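Sortieren am Tisch – unsere Bildergalerie

Fotos und Text: Italo Ruggiero
Mai 2026

17 Mal geteilt · 10 Kommentare

Im April habe ich angefangen, die kleinen Sachen im Arbeitszimmer zu ordnen. Es waren Knöpfe, Garnrollen, Deckel von Tuben, Schrauben von alten Regalen und vieles, wofür ich auf Deutsch kein Wort kenne. Alles lag in Schubladen, und die Schubladen gingen nicht mehr zu. Meine Nachbarn in Grodow haben mich gefragt, ob ich den Fortgang zeigen kann, und so ist diese kleine Galerie entstanden. Sie ist nicht vollständig, ich habe nur wenige Bilder ausgewählt.

Der Tisch

Zuerst muss der Tisch frei werden. Ich arbeite gern auf hellem Holz, denn darauf findet man auch eine dunkle Schraube schnell wieder.
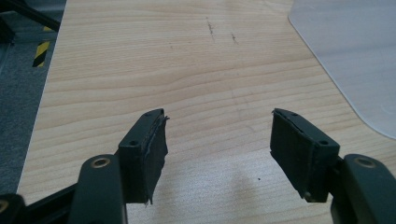 Mit dem Abwischen habe ich mir Zeit gelassen. Ein feuchtes Tuch genügt, danach ein trockenes, und immer in Richtung der Maserung. Scharfe Mittel verwende ich nicht mehr, seit ich einmal einen Fleck damit größer gemacht habe. Wer eine Decke auf den Tisch legen möchte, kann das tun – mir rutscht sie aber zu viel.

Der Kasten

Ein durchsichtiger Kasten mit Stufen, tief unten und flach oben. In das große Fach kommt, was Platz braucht, in die zwei oberen Einsätze das Kleine. Ich habe lange zwischen diesem und einem Kasten aus Blech überlegt. Bei Blech muss man jedes Mal den Deckel öffnen, um zu wissen, was darin ist.

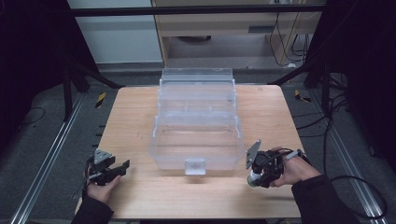
Drotine schreibt dazu, sie würde die oberen Einsätze nie für Knöpfe nehmen. Beim Zuklappen sei ihr einmal alles nach unten gefallen, und sie habe den ganzen Abend wieder sortiert. Jetzt lege sie Knöpfe zuerst in kleine Tüten und schreibe die Größe darauf.

Das mit den Tüten habe ich übernommen. Eine Packung mit 100 Stück reicht für ein Arbeitszimmer wie meines sehr lange. Die Beschriftung mache ich mit Bleistift auf einem Papierstreifen, den ich mit hineinlege.

Das Material

Milchiger Kunststoff mit dickem, rundem Rand. Das Holz scheint ein wenig durch die Wand, und das gefällt mir besser als ganz klares Plastik.

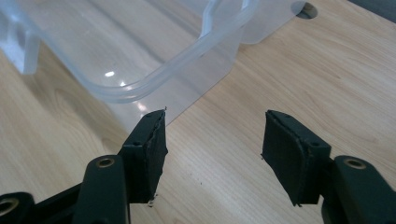
Was noch kommt

Die Garnrollen fehlen noch, ebenso die Schachtel mit den Reißverschlüssen. Für die Rollen suche ich etwas Höheres, am liebsten gebraucht. Hinweise bitte in die Kommentare schreiben, ich lese alle, auch wenn ich langsam antworte.

282 Aufrufe · Teilen · Kommentieren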